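Second gripper is done, more or less

3 Mar 2026

I said back in November that the second gripper would only take me a weekend, and well, you can see the date up top. The first one I built mostly to find out whether I could. The second had to match it, and matching turned out to be the slow bit, because by then I had changed my mind about the finger length, moved the pivots twice and lost the file for the arms I liked best. (It was on the old laptop, in a folder called "misc". Of course it was.)

So the plan, for anybody who has wandered in new: I call the project Vuscombe, after a village I have never been to, and the idea is a pair of hand-held grippers that I can use to pick things up the way a small robot arm would. Later on the same fingers are meant to go on a real arm, which I have named Moon and which currently lives in pieces on a shelf in the garage. Thirty-four pieces, if you leave out the bearings.

The pads took me through 11 versions. My early ones were too stiff, and anything thin would roll right out the side the moment I squeezed. The ones I have now are softer, with a bit of give at the tips, and I have been trying them on the most annoying things in the kitchen, meaning cutlery. A chopstick is a wonderful test piece! It is skinny, it wants to twist, and if the two fingers don't close square to each other you find out right away. Spoons are a different sort of trouble, with that handle and all the shape up at one end.

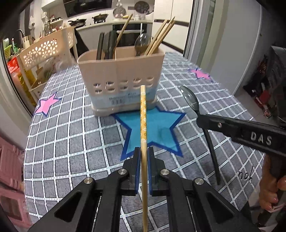

Tadeusz Nowicki wrote in to say that I should stop fiddling with the pads and look at the pivots, as any slop there gets multiplied by the time it reaches the fingertips, and that he'd put a thin washer under every screw before he printed another thing.

He's right, I think, and I've ordered a bag of washers. It was a bag of 1,000 or nothing, so if you live nearby and need a washer, please come over and have some coffee too. Next job is the trigger spring, which still tires my hand out after an hour.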